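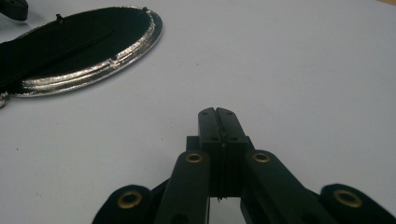

Black oval with silver rim, on the white table.

Trirnetwood House Collections Diary
Home Visit Collections Diary Contact
Search the diary Enter a word or date Go
Reading time: 2 minutes

8/8/26

The workroom opened at the usual hour and the morning was given over to the small objects from the Alemayehu bequest. Conceição Fonseca had the keys. The large table was wiped down before anything was brought through, and the blinds on the garden side were kept lowered until lunch.

The first piece out of its box was the black oval with the silver-coloured rim. It has been listed until now only as "oval, dark centre", under number 1006, an entry made when the bequest arrived and not revised afterwards. The centre has a soft look, something like cloth or flock, and faint creases run across it at a slant. The rim rises in steps and is broken at one point on the lower curve by a small notch or dent. The earlier entry does not mention it. It has now been added, with a note that the date of the damage is not known.

There was some discussion of the small black knobs on the upper edge. Aurora Calado considers that they belonged to a fastening and that the oval was once part of something larger. The present writer is less certain. The family's own list, sent from Ranport with the boxes, gives "belt piece or frame" in pencil, followed by a question mark. It was agreed that the entry should read "use not established" and that the family's wording should be quoted in full beneath it. The word "frame" has been struck from the draft label.

No attempt was made to clean the metal. The rim still takes the light well in places, and it would be unwise to polish it before the material has been properly identified. The question will go to Tralitz with the next enquiry. Their last reply took most of July to reach us, and staff are asked not to expect an early answer.

The tray lining ordered for these pieces came in the wrong width. It can be used for the brooches if it is trimmed, and Ms Fonseca has set aside enough for two trays. The remainder is in the lower drawer of the plan chest – it should not be returned to the supplier until the order has been checked against the invoice.

In the afternoon the buttons and buckles were brought up from the store. Progress was slower than hoped. Several of the paper tags had been tied on with thread so short that they could not be turned over and read without undoing the knot, and each had to be tied again afterwards. Two boxes were completed. A third was opened and closed again, its contents having plainly been mixed with those of the sewing cabinet at some earlier stage, and it will need a day to itself.

The door to the store continues to stick in warm weather and has been reported for the second time.

Ms Calado will draft the revised entries for the oval and the finished boxes. She has asked that the old cards be kept behind the new ones and not removed to the office file, and this has been approved. The table was cleared at half past four and the boxes returned to the second shelf, labels facing outwards.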